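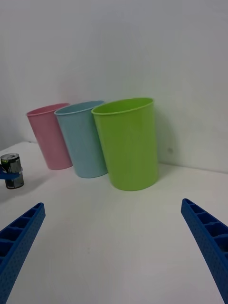

Cup station, wrist view: pink, light blue and green cups at the wall, drink can at left.

Jokora Data Collection Group
Minutes of the meeting of 21 Feb 2024
Place: Zallville lab, upstairs meeting room
Chair: Parveen Liyanage
Present: collection operators, labeling team, two from the training group
Apologies: Seneviratne (parts supplier), who sent a written note, see item 4

1. Minutes of the last meeting
Accepted with one correction. The bench height for the second station was given in inches and should have been in centimeters. The station sheet already has the right figure.

2. Progress on the cup task
The target for this phase is 2,000 accepted demonstrations. The count stands at 1,000 accepted and 170 rejected. The labeling team went through the rejects and sorted them by cause. Most were episodes where the operator stopped and restarted in the middle of a reach. A smaller group had the wrong instruction text attached. The rest were recordings that ended before the gripper opened.

The training group asked that rejected episodes be kept and tagged instead of deleted. They may want the failed reaches later for a separate test. Agreed. Storage is not a problem at the present rate.

3. Cup layouts
There was a long discussion about how the cups are set out. With the cups in a close diagonal row, they overlap in the wrist view and only the nearest one is seen whole. One operator felt this made the pink cup too hard to pick out as a target and asked for wider spacing. The training group wants the overlap kept in, as the model will meet it in use and has so far seen mostly well-spaced cups.

Agreed to split the remaining episodes evenly between close rows and spread layouts. The order of colors is to be changed between sessions, with the new order written on the session sheet before recording starts. Operators should not pick the order themselves. The labeling team will supply a shuffled list.

It was also asked whether the can should stay on the table for every episode. Decision: it stays for the close-row layouts and comes off for half of the spread ones. The instruction text must not mention the can unless it is the target.

4. Gripper fingers
Seneviratne's note says the next set of blue fingers will ship with the same rib pattern as the current ones. No change to the mount. Operators are asked to look over the ribs at the start of each session and to write down any split, even a small one. Fingers are to be changed in pairs. If a pair is changed partway through a session, close the session and open a new one so that the data can be separated by pair.

5. Background and lighting
The small dark spot on the wall to the right of the cups was raised by the labeling team. They are concerned that the model could use it as a fixed landmark for placing the reach. The training group thought the risk was low but real, given how plain the rest of the wall and table are. Options were to fill and paint it, to cover it, or to add other marks. No decision was reached. The training group will run a comparison with the spot masked out and report back.

Lighting is to stay as it is until the current phase is finished. Someone asked about adding a desk lamp for harder shadows. Put off to the July review.

6. Instruction wording
The present list uses "green cup" and "lime cup" for the same object, and both "blue" and "light blue." The training group is content to have variety but wants it recorded. The labeling team will draw up a table of allowed wordings per object. Until then, use "pink cup," "light blue cup" and "green cup" only.

7. Second station at Grastedgate
The bench is in and the arm is bolted down. The network drop is still missing, so recordings there would have to be carried over on a drive. Parveen Liyanage does not want to start that way and will wait for the drop. The tabletop at Grastedgate is a darker shade than the one at Zallville, and the training group is happy with that.

8. Any other business
Session sheets are being filled in by hand and typed up later, and several have been hard to read. A shared form will be tried for 2 weeks.
The key to the parts cabinet is to go back on its hook.

Actions
Labeling team: shuffled color list, table of wordings, tags for rejected episodes
Training group: comparison with wall spot masked
Operators: rib check at session start, try the shared form
Parveen Liyanage: network drop at Grastedgate, reply to Seneviratne

Next meeting: date to be sent out by email once the comparison has been run.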